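Hinska Wardrobe - Gallery
Home > Projects > Bedroom > Wardrobes

Posted in Bedroom, Flat pack, Storage
9 comments

Finally getting these up. The wardrobe project ran way over, most of January and then some, and I kept promising pictures to people who asked. So, gallery. Only the one big picture for now, the rest of the page is notes, station by station. Will add the others when I've sorted the folder.

Quick background for anybody new. Bedroom at Jorkow Street, back of the house, one window, one closet the size of a phone booth. Everything lived on a rolling rack and the chair. Wanted one tall wardrobe, white, plain, two doors, no mirror. Ended up with the Hinska. Total for the whole room came to 1,630 with paint and the new baseboard, and the wardrobe was the biggest piece of that by a long way.

1. The corner before anything
Old carpet tack strip still along the wall. Pulled it, filled the holes, sanded, swore. Floor is out of level toward the window, not horrible but you see it once you put a tall box on it. Shims under the left side fixed most of it. Check your floor first!! I built mine flat on its back and only then got the level out. Dumb.

2. Boxes
Heavy. The side panels come in the long box and the doors in the other. Do not stand the long box on end in a hallway with a ceiling light. Ask me how I know. Cardboard went down on the floor as a work mat and saved the finish - worth keeping till the very end.

3. Carcass
Cam locks and dowels, same as every flat pack ever. Instructions are all drawings, no words. Step with the back panel is drawn upside down or I read it upside down. Either way I had it in and out twice. Square it up before you nail anything, measure corner to corner both ways, nudge, measure again.
Wood glue on the dowels if you're never moving it. I didn't, we rent.

4. Doors
Hinges are the soft kind, three way adjustment. Took me an evening. Start with the gap in the middle, then the height, then in and out. Small turns. The left door wanted to swing by itself until the shims went in, now it stays where you leave it.

5. Handles
None yet. Looked at the Obi ones, long black bars, and they're nice, but I keep going back and forth. Drilling fresh doors makes me nervous. Making a jig out of scrap first. Living with grabbing the edge for now.

6. Wall anchor
Do it. Tall and narrow and two doors hanging open off the front, it will tip. Stud on the right hand side, heavy toggle on the other.

7. What goes where
This took longer than the building. Put everything on the bed and made piles. Long things, shirts, knits, stuff I was keeping out of guilt. Guilt pile went to the donation place in two bags. Knits get folded, never hung, they grow shoulders. Winter coats are going back to the hall where they should of been all along. Belts - still no idea.

The Drenis boxes are for the bottom, the cloth ones with the lids. Measure the inside of the wardrobe and not the outside, I had to take a set back. Shoes in one, bags in the other, the spare bedding stays under the bed.

8. Paint, while I'm at it
Wall is a warm off white, two coats. Against a cold white cabinet it went a bit yellow on me at first. Got used to it. If I did it over I'd bring a door panel to the paint store and match off that. Skip the satin on an old wall, shows every patch. Matte all the way.

9. Inside, doors open
Plain matte white all through. Black rod brackets up top, small black hooks lower down on the sides, shelf toward the bottom. One long dark piece on a silver-grey hanger, straight off the left bracket. I like the black against the white a lot, and it's why I'm leaning to black handles.
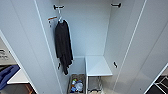
Skarphéðinn Bach: Same wardrobe in my daughter's room, three years now and still going strong. One tip, get the rod up before you fill the boxes underneath, much easier when you can lean right in. And put a bit of felt in the bracket cups, otherwise it squeaks every time somebody grabs a shirt. Did you go with the metal rod or the wood one?

Metal. The wood one looked nicer in the store but I hang heavy stuff and didn't want it sagging. Felt is a great idea, stealing that. Is yours anchored?

Skarphéðinn Bach: Both sides, yes. She used to climb it.

10. Still to do
- handles, see above
- felt in the cups
- cedar blocks, the old ones smell like nothing, sand them or buy new
- a light. Thinking battery strip with a motion sensor, stuck up under the top panel. Anyone tried one that doesn't fall off after a week?
- touch up the baseboard where I caught it with the long box
- something for the belts

More pictures when the handles are on. If you have questions on the hinges leave them in the comments, I've still got the sheet somewere in the drawer.

Filed under: Hinska, wardrobes, small bedrooms
Previous: The hallway shelf, again
Next: Paint samples, part 2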